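Mundari Open Day

The Mundari Open Day is a public demonstration of household robotics held each year by Trastex, a developer of software for service robots. It takes its name from Mundari, the simulation program in which the company trains and tests its machines before they are run in physical rooms. The event is held at the Trastex building on Grusov Street and is open to the public without charge, although places must be booked in advance.

History

The open day grew out of a series of private visits arranged for suppliers and for teachers from nearby technical schools. These visits were led by Danai Spanos, then head of testing at Trastex, and consisted mainly of a talk followed by a short run of the company's arm on a kitchen counter. Requests to attend soon exceeded the number of seats, and in June of the following year the company decided to replace the private visits with a single public day.

The first public edition was limited to 60 visitors, admitted in two groups. Later editions used the ground floor as well as the testing hall, and the limit was raised. The edition of 8/23/24 was the first to give the simulation work equal time with the physical demonstrations – earlier programs had treated it only in the opening talk.

Program

The day begins with an introduction in the lecture room, after which visitors are divided into groups and taken through the building by members of staff. The physical demonstration takes place in the testing hall. A wheeled robot built by Kikuchi, carrying a single arm, is asked to fetch household items and return them to a marked shelf. Failed attempts are not hidden from visitors. When an item is dropped, the operator stops the run, explains what the robot had planned to do, and starts again from the beginning.

The second part of the tour is given over to Mundari. Visitors are seated in front of a large screen while an operator loads one virtual room after another and changes its contents on request. Furniture may be moved, lighting altered, and small items placed where a robot would have difficulty seeing or reaching them. The same task is then repeated in each version of the room. According to the printed guide given out at the 2024 edition, the program held 3506 room layouts at that time, and a standard test used 1000 of them.

A question period closes each tour. It is usually led by Maximiliano Alarcón, who joined the company as a simulation engineer and later became responsible for the open day as a whole.

Simulated rooms

The rooms used in Mundari are drawn by hand or assembled from a stock of furniture, surfaces, and small items. Most represent kitchens, dining areas, and living rooms. Walls and floors are kept simple, but chairs, tables, and cabinets are given enough detail to cast shadows, because a robot's vision software can mistake a strong shadow for a solid edge. Chairs with open backs are used often for the same reason.

Small items are sometimes left in places where a person might put them down without thinking, such as the seat of a chair. A bottle-shaped item lying on its side is regarded by the staff as a useful test, as the software must judge both its direction and the height of the surface beneath it. 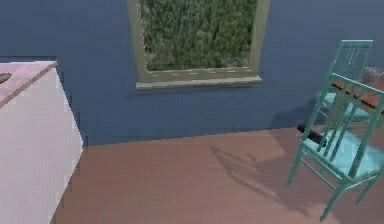
Room views are checked by a member of staff before they are added to the stock. The check covers the position of each item, the direction of the light, and whether any piece of furniture passes through another. Rooms that fail are returned to the person who built them with a written note. Visitors at the open day are shown several rejected rooms alongside the corrected versions, and this has become one of the longer stops on the tour.

The company does not treat results from Mundari as a substitute for physical testing. A task that has been completed in simulation is repeated in the testing hall, at a lower speed, before it is included in any demonstration.

Reception

Written comments collected at the door have generally favored the physical demonstration, with younger visitors asking for more time near the robot. Teachers have given more attention to the simulation session, and several schools have asked for copies of the room layouts for use in class. Trastex has supplied a small set of these on request.

Some visitors have criticized the length of the opening talk. It was shortened for the 2024 edition, and the time was given to the question period.

See also

Household robot
Robot simulation
Service robot testing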